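Board gamers wanted for a story game playtest in Casevine

Hi, I'm Fulgencio. I've been designing a tabletop game called Hudby for longer than I'd like to admit, and I'm finally at the stage where I need people who aren't related to me to sit down and play it.

Hudby is a slow, talky game for four players. You're the heirs to a big old house in a river town, and over one long evening you sort through what's left in it and decide who gets what. There are cards for the furniture, cards for the letters, and a stack of family secrets that come out at the worst moments. It's funnier than it sounds! My last test group spent most of an hour arguing over a piano that none of them could play.

I'm looking for around 50 people in all, spread over a month of sessions in September. Each session runs from 6:30 in the evening until about 10, in the back room at De Luca on the main street in Casevine. You'd come to one session, or two if you'd like to see how the second version plays. Dinner is on me (pasta, mostly, and there's always a vegetarian one), and everyone gets $15 toward gas or the bus plus a copy of the finished game when it's printed.

Who I want: anybody 18 or older who can read a page of rules in English and doesn't mind talking in front of strangers. I mean it about anybody. I'd love some seasoned gamers, but I need people who haven't touched a board game since they were kids just as much. If you get bored halfway through, tell me, and tell me when. That's the single most useful thing I can hear.

What you'd be doing: playing the game with three other people, then filling out a two-page form and chatting with me for a bit. I'll take notes while you play, but I won't explain the rules or step in. That part is hard for me — I tend to hover — so Masanobu Kinoshita is going to run half the tables. He edited the rulebook and has a much better poker face than I do.

A few practical things. The room is up one flight of stairs, and there's a small elevator by the kitchen if you ask at the counter. Parking behind the bakery is free after six. You can sign up by yourself or with one friend, though I'll probably seat you at different tables. Couples negotiate like couples and it throws off my scoring. Please don't post the secret cards online. Everything else you're welcome to talk about.

To sign up, drop a note in the box at Kustedach Games or use the contact form on this site. Give me your first name, a way to reach you, any food allergies, and the last game you played, even if it was Go Fish. I'll write back with a choice of evenings, usually within a couple of days.
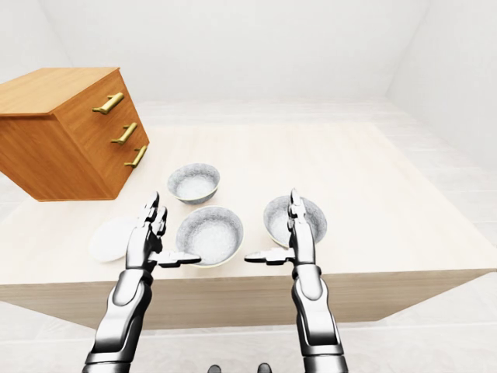
If the evenings fill up before I get to you, I'll put you on the list for the next round and ask you first. There will be a next round, I'm pretty sure, because the ending still needs work and the piano has to be worth fewer points.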